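In defense of the open tray

Corded hand tools are usually stored worse than cordless ones, and the cord is the reason. A glue gun weighs little and has a simple shape. Its lead is longer than its body, springs back when bent, and catches on whatever is stored beside it. Most advice on bench storage treats the lead as an afterthought. I think it should decide the container.

The common answer is the lidded case with molded compartments. I own one, a Plana, and it is good at what it was designed for: screws, nozzles, fuses, small parts that stay where they are put. It is a poor home for anything with a plug. The lid must close, so the lead is forced down, and the strain falls where it enters the handle. I have replaced two leads in my life, and both had failed at that point.

My preference is a shallow cardboard tray without a lid. Eilidh Skinner, with whom I shared a workshop in Hurville, considered this a lowering of standards. Her objection was dust. Mine to her system was that she opened the case, took out the tool, and left the case open until evening, at which point it was also a tray, though a heavier one.

A tray has three requirements. The floor should be flat, the walls low enough to reach over, and the footprint large enough for the body of the tool and one loose coil side by side. Corrugated board meets all of these. It can be trimmed with a knife and replaced when it gets stained. Handari sells a steel version, which is noisy and has sharp corners.

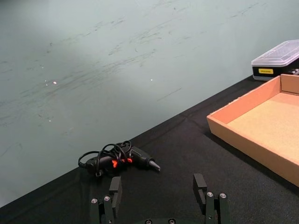
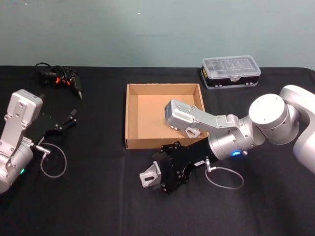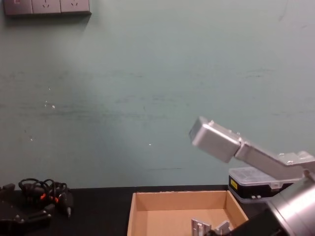
Should the cord be wrapped around the body of the glue gun? It is better kept separate, in a loose coil held with a strap, and only after the nozzle has cooled completely.

The bench covering matters as well. I use dark cloth, and Alistair Swanson has argued with me about it for years. He prefers bare laminate, which wipes clean. Cloth does collect strings of glue, and they have to be picked off. On the other hand, a tool set down on cloth tends to stay put when its lead is pulled, and small pale parts are easy to find against black. For hot glue itself I lay down a silicone mat and remove it afterward.

None of this applies to a workshop where tools hang on a wall. Hanging is superior if the wall is yours to drill. In a rented room it often is not, and storage has to happen on the horizontal. There I would keep the lidded case for parts, put the tray next to it, and accept about a minute of coiling at the end of the day.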